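Category: Student Projects > Robotics > Kit Reviews

Evaluation of the Lammers two-arm tabletop kit, final report

The kit was tested for pick-and-place work with everyday items. Control software was Gokik, installed from the supplier's image without changes. We ran 500 trials between June and the end of term. Of these, 257 used the left arm alone.

Setup took 6 hours, most of it spent on calibration. The manual gives the joint limits but leaves out the gripper force settings, so we found them by testing. Upright bottles were gripped from the side with the fingers fully open on approach. Small flat objects on a plate needed a slower descent.

We recommend the kit for teaching labs. The cable at the wrist should be checked before each session.

Comments

garus_lab: Which Gokik version? Ours drops the second arm after a restart.

Rumitow: Useful, thanks. Would like to see the force settings in a table.
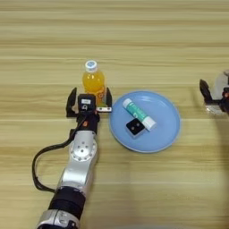
Can the two arms be run separately?

Each arm has its own controller, and either one can be switched off in the Gokik settings.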